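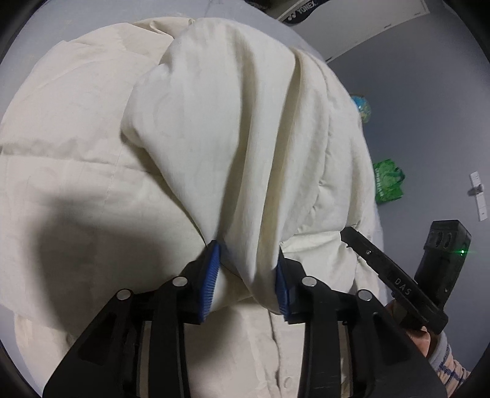

Attachment 1: cream duvet on the bed, filling heaped up along the middle

Ticket 688
Opened by: Kevser Kaplan
Product: Amaral quilted duvet, cream
Subject: Filling keeps bunching up after washing

Hi team! First off, I love this duvet. It's the coziest thing we've had on the bed and I really want to keep it going. My trouble is that after every wash the filling slides into one big ridge and the edges go flat. I've tried shaking it from the foot end and patting it down by hand. It looks great for a night or two and then it's back. Is there a trick to it?

Reply from Đạt Đặng, Birnton bedding help

Hi Kevser, thanks for writing, and yes, this one is very fixable! A few questions first. What drum size do you have, and what spin speed are you using? Do you dry it all the way in one go?

Kevser Kaplan

Spin is 1000, normal cycle. I dry it for 37 minutes and then lay it over the bed to finish.
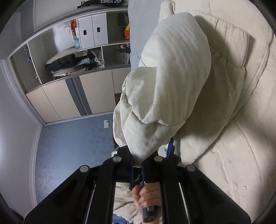
I also tried picking it up by one bit at a time and letting the rest hang, going along the side. That helped more than shaking did! The folded part is still thicker than everything else though.

Đạt Đặng

Oh, that's a good method, keep doing it. Next wash, please try:

Drop the spin to the lowest setting.
Put 2 clean tennis balls in the dryer on low.
Stop halfway, take it out, turn it end for end, put it back.
Pull each lump apart with your fingers while it's still warm.

Leave it spread flat for a few hours before you fold it.

Kevser Kaplan

Did all of it on Sat 5 September and wow, what a difference! Edges are puffy again. One small lump left near a corner seam, working on it tonight.

Status: waiting on customer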